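Terry cloth

Terry cloth, also called terry toweling or simply terry, is a woven or knitted fabric with raised loops of yarn on one or both faces. The loops increase the surface area of the cloth and allow it to take up more water than a flat weave of the same fiber. It is used mainly for towels, bathrobes, washcloths and infant goods.

Structure

Woven terry is made with three sets of yarn: a ground warp, a pile warp and a weft. The ground warp is held under high tension and forms the base of the fabric together with the weft. The pile warp is fed at low tension from a separate beam. When the reed pushes a group of weft yarns forward over the tight ground warp, the slack pile warp is forced up into loops.

The most common construction is three-pick terry, in which one row of loops is formed for every three weft insertions. Two-pick terry is cheaper to weave but holds its loops poorly and has largely gone out of use. Four-pick and higher constructions grip the loops more firmly and are found in heavier goods.

Fibers

Cotton is the usual fiber, valued for its absorbency and its strength when wet. Pile yarns are normally given a low twist, which leaves the loops soft and open, while ground yarns are twisted more tightly for strength. Linen, bamboo viscose and cotton-polyester blends are also used. In blends, the polyester is often confined to the ground so that the pile remains all cotton.

Weight

Terry is graded by mass per unit area, stated in grams per square meter. Light grades dry quickly and suit gym and kitchen use. A bath towel of 390 grams per square meter falls toward the lower end of the household range. Heavier grades absorb more in total but need longer drying times.

Variants

Velour terry has the loops sheared on one face, giving a smooth, velvety surface that absorbs less readily than the looped side. French terry is a knit with loops on the back only and is used for sweatshirts. Jacquard terry carries a pattern formed by moving the pile from one face to the other — the design appears in reversed colors on the back.

Finishing and dyeing

Cloth leaves the loom with sizing and natural waxes that repel water. These are removed by desizing and scouring, after which the fabric may be bleached. Solid colors are generally piece-dyed, and striped or figured goods are woven from dyed yarn. Tumble drying raises the loops and restores bulk lost in wet processing. 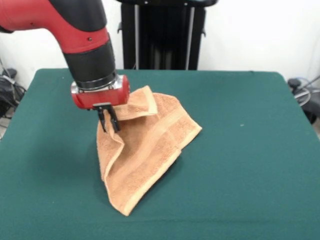

Care

Terry is machine washable. Fabric softener leaves a coating on the loops and reduces absorbency. A pulled loop should be trimmed level with the pile, as tugging it draws out the neighboring loops on the same yarn.

See also

Huckaback
Pile weave
Waffle fabric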